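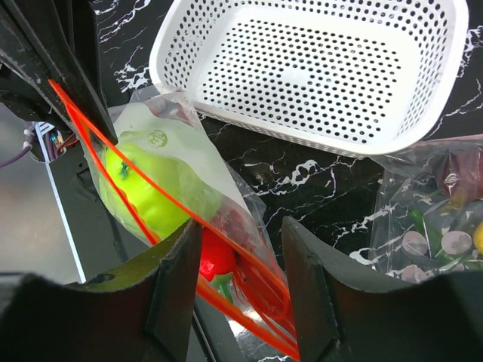
White perforated basket and clear bag with orange edging. Not included.

Multow Apple Rack, 4-Drawer
Item no. 769
By Mestent

The Multow is a slatted pine rack for keeping apples through the winter in a garage, cellar, or whichever spare room your family has stopped asking about. It has four drawers, each of which slides all the way out, occasionally on purpose. The stops are in the hardware bag. Please install the stops.

Loaded in single layers, the rack holds some 40 pounds of medium fruit. You can pile the apples two deep, and by February you will have learned a good deal about mold.

Slats are sanded and left unfinished. The pine comes from the Plomwood mill and smells like it for the first month. Assembly takes one screwdriver and an evening, or two evenings if you share the job with a spouse. 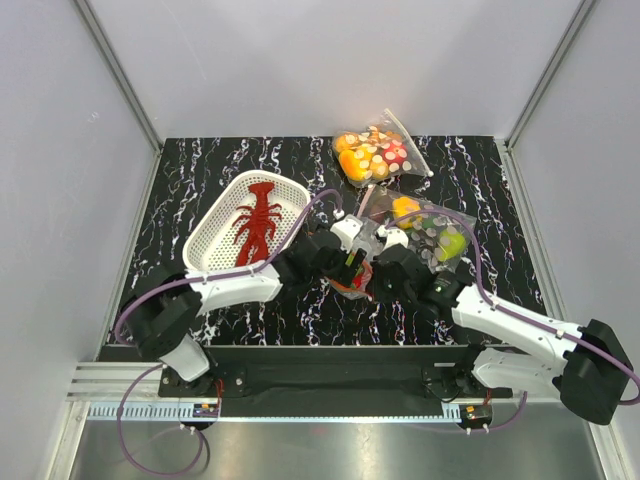
One buyer wrote in to complain that the bottom drawer sticks in damp weather. It does. Rub a candle stub along the runners in the fall and again after Christmas. We have tried fancier waxes and gone back to the candle.

Storage tips
Keep the rack somewhere cool and dark, away from potatoes. Put late keepers in the lower drawers and early apples on top, where you'll remember to eat them. Check every couple of weeks and take out anything soft. Pie is the traditional remedy.
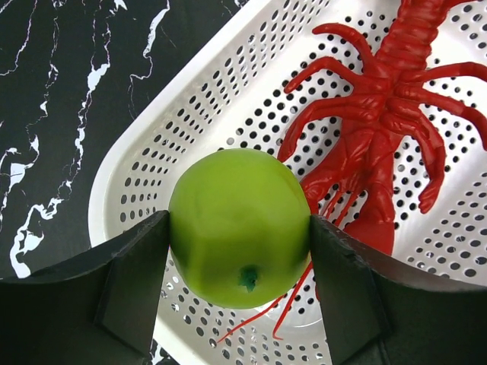

Green apple.

Shipping and returns
Ships flat in one box, heavier than it looks. We have sold over 2,000 of these and most arrive with all their corners. Missing a dowel? Email us before raiding the junk drawer.

Also in this range: the Vukčević picking ladder and replacement drawers, sold singly.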